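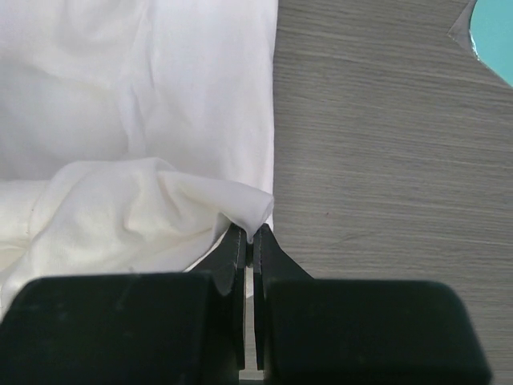

White cloth on a gray tabletop, gripped at the fold.

Hevel: progress report to the Gestholm Fund
Prepared by Hernán Arboleda, series producer
13th October

Where we are

Hevel is a six-part documentary series on families who run overnight businesses. Shooting began in April. Four episodes have been filmed, and two of those are at rough cut. Episode five is half shot. Episode six has a location but no signed family yet.

In the last report I said all filming would be finished by now. It is running five weeks late. We lost the bakery family in Condberg when they sold the business, and the replacement, a fish wholesaler, could only give us three nights a week.

Editing

Episode one went to the network as a rough cut and came back with two pages of notes. Most of them ask for a faster opening and less narration. We have taken out the narration in the first act completely and let the daughter's interview carry it. The network has seen the new version and is happy with it.

Episode two is too long by seven minutes. The delivery van story will probably go. It is good material, but it does not connect to anything after the midpoint.

No scenes in either cut were restaged. Where we had to use pickup shots from a different night, they are logged and the list is attached to the cut. The editors have asked for the same rule in writing for the remaining episodes and I have sent it to them.

Test screening

We showed episode one to 50 viewers at the Tamura screening room. They liked the family and the pace of the second half. Several could not keep the two brothers straight, so we are adding name captions each time we change location - the first cut had them only once. A few people asked why the father never speaks on camera. He chose not to, and a line in the opening now says so.

Casting

The open call for episode six brought in 300 applications. We have done phone interviews with the ones that fit the schedule and home visits with four. The laundry family is the strongest choice. The parents have agreed, but one adult son has not, and we will not start without his release.

Budget

Spending is within the total you approved. The extra nights at the wholesaler put us over on crew and under on travel. I would like to move $700 a week from travel to sound for the rest of the shoot, as the cold rooms have been hard on the wireless microphones and we are renting spares.

Next period

Lock episode one and deliver it to the network.
Send you the rough cut of episode three.
Finish the wholesaler nights.
Sign the episode six family or go to the second choice, a bus depot canteen.

I need your answer on the budget move before the next rental order goes in.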